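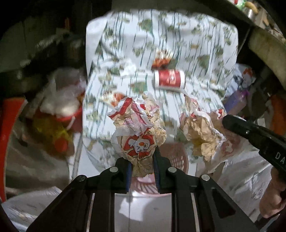
Siltgate Litter, chair set: crumpled food wrapper with a printed cartoon face, paper cup on its side on the seat behind it.

Siltgate Litter: README

Summary

Siltgate Litter is a collection of short recordings of household tidying. Each recording covers one seat or surface and the food packaging left on it: wrappers, paper cups, napkins, bags. The collection holds 500 recordings in 13 sets. Each set is one piece of furniture with one cover.

Contents

recordings/ one folder per set, named by furniture and cover
labels/ one text file per recording
covers/ notes on the fabrics, with wash dates
splits/ train and test lists

The train list has 400 recordings. The rest are in the test list. No set was held out as a whole, so every cover appears in both lists.

Item labels

wrapper: any single sheet of food paper, printed or plain, flat or crumpled
cup: paper cup, any orientation, with or without lid
napkin: unprinted tissue only
bag: paper bag with a closed bottom
other: everything else, with a free-text note

Crumpled wrappers keep the label wrapper even when the print can't be read. If two sheets are bunched together and can't be told apart, they get one label. Cup orientation is a separate field (upright, side, inverted). Items lying in the fold between backrest and seat are marked "fold" in the position field.

Covers

The chair set uses a white cloth with green stripes and leaf motifs over both backrest and seat. It is not pinned, and its folds change between recordings. Do not use the stripes as a position reference. Leaf patches in this cloth have been mistaken for small scraps in labeling; check against the neighboring recordings before adding an item.

Labeling

Labels were written by Ronja Myklebust and Wichai Jitpraphai. Each recording was labeled by one and checked by the other. Disagreements went to Shiuli Amarasinghe. Most of them concerned wrapper versus bag.

Known issues

The labels for 2 recordings in the sofa set list a cup as upright when it is on its side. Fix pending.
Napkins are underrepresented.
Recordings made on Saturday have weaker light after 4 p.m.
Printed packaging comes from a small number of sources, and the same designs repeat across sets. Results on unseen prints may be lower.

Changes

November: position field added, cover notes moved to covers/.

Contact

Send corrections to Shiuli Amarasinghe with the set name and recording number.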